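Justel hand-held gripper kit now available for member hire

Members of the Stallenville Automation Network may now hire the Justel hand-held gripper kit through the equipment library. The kit was added to the catalogue in October, after a review by the technical services team led by Marta Polishchuk. It is intended for small firms and college departments that wish to record handling tasks by hand before they commit to a robot cell.

Each kit contains two hand-held grippers with cameras fitted, a charging case, a set of spare finger pads and a printed guide. The operator holds the gripper and carries out the task at a normal bench, and the recordings can then be used to train a robot arm fitted with the same fingers. No arm is needed at the recording stage, and members without one may ask for their recordings to be tried on the arm at our Tangate workshop.

The review covered mixed household goods, which our packing and retail members had named as their main interest. Nattawut Kamolrat and Huệ Lâm recorded 3642 short handling tasks at Tangate, using bottles, jars, tubes and soft packs of the sort found in any bathroom or kitchen cupboard.
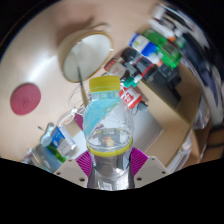 A clear bottle with a yellow screw cap held between the ribbed finger pads, with other goods on the table behind.

The reviewers found the finger pads well suited to round and slightly tapered containers. Thin plastic bags gave more difficulty, and the team advises new users to leave these until they have had some practice. The pads are held on by screws and can be changed at the bench. The guide is clear on setting up but says too little about storing recordings, and a supplementary sheet by Zübeyde Başaran is now supplied with every kit.

The battery gave 72 minutes of continuous recording in our tests, against 65 minutes stated in the guide. A full charge took 60 minutes.

Kits are hired by the week and must be collected from the Tangate front desk, where a short introduction is given. Members who have not used the equipment library before will need to complete a registration form. Requests for hire, and for additional finger pads, should be sent to Ánh La in the equipment office. A review of the Khúc suction attachment will appear in the next issue.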